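### 3.2 작업면 색상과 물품 식별 부담

공용 작업대의 표면 색상은 조도 기준에 비하여 연구 대상으로 다루어진 예가 적다. 본 연구는 Clekthorpe 지역의 소규모 포장 사업장을 대상으로, 작업면과 보관 용기 사이의 색 대비가 물품 탐색 시간에 미치는 영향을 검토하였다. 설문지는 3000부를 배포하였으며, 이 중 응답이 완결된 2549부를 분석에 사용하였다. 현장 관찰은 5월 중 두 개 사업장에서 별도로 실시하였다.

응답자 가운데 530명은 작업면과 용기의 색이 유사하여 물품을 잘못 집은 경험이 있다고 답하였다. 이러한 응답은 교대 직후와 늦은 오후 시간대에 집중되었으며, 근속 기간에 따른 차이는 뚜렷하지 않았다. Yurchenko와 Rallis의 선행 조사에서도 유사한 경향이 보고된 바 있으나, 해당 조사는 조도를 통제하지 않아 직접적인 비교에는 한계가 있다. 본 연구에서는 조도 측정값을 공변량으로 포함하여 이 문제를 보완하였다.

작업면의 광택 또한 고려할 필요가 있다. 광택이 높은 표면에서는 반사광으로 인하여 용기의 윤곽이 흐려지며, 관찰 대상 사업장의 작업자들도 면담에서 이를 주된 불편 사항으로 언급하였다. 표면의 마모는 광택을 불균일하게 만드는 요인이므로 점검 항목에 포함하였다.

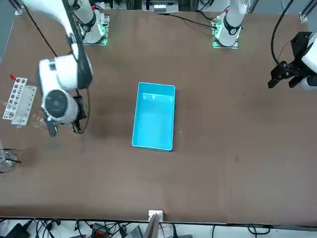
**그림 2.** 갈색 무광 작업면과 하늘색 트레이의 배치

색 대비의 평가는 색상, 명도, 표면 상태의 세 항목으로 구분하여 수행하였다. 색상 항목에서는 작업면과 용기가 서로 다른 색 계열에 속하는지를 우선 확인하였다. 그림 2와 같이 갈색 상판의 중앙 부근에 하늘색 플라스틱 트레이를 둔 배치는 두 색의 계열이 분명히 구분되는 조합에 해당한다. 표면 상태 항목에서는 같은 그림의 상판에 보이는 옅은 얼룩과 긁힌 자국을 경미한 불균일로 분류하였다. 명도 항목의 판정 기준과 평가자 간 일치도는 다음 절에서 기술한다.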